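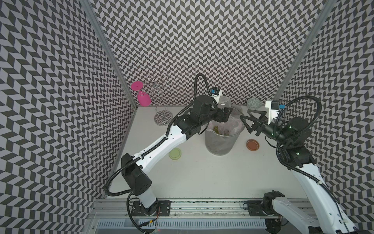 Tabletop Sorting Bay: Project Report
Intan Kusuma, Percy Llanos, Jairo Valderrama
Supervisor: Marisol Londoño

1. Background

Our task was to fit out a small enclosed work surface for sorting light waste into a basket. The old bench in the Maltholm workshop had open sides, and paper scraps ended up on the floor. We wanted walls on three sides, a plain top, and a basket that could be lifted out by hand.

2. Materials

The walls carry a black-and-white chevron pattern. Percy drew it as slanted tiles in zigzag columns, and we printed it in sheets at Durkel. The corner posts are aluminum, and so is the long rail along the front edge. The tabletop is pale and flat. We chose a wire-mesh wastebasket over a solid one so the fill level could be checked from the side.

The budget was $200. We went over by $6 – the second set of prints had to be redone after the columns did not line up at a corner.

3. Trials

We ran 20 sessions in November using paper balls, bottle caps and empty packets. Light paper was the hardest to place. It caught on the mesh rim and had to be pushed in.

4. Problems

The groove in the front rail collects crumbs and dark specks. A brush moves them along but does not lift them out. Kevin Cuadros suggested a strip to cover the groove, and we have not tried it yet.

5. Next steps

Cut a cover strip for the rail, then repeat the paper trials with a wider basket.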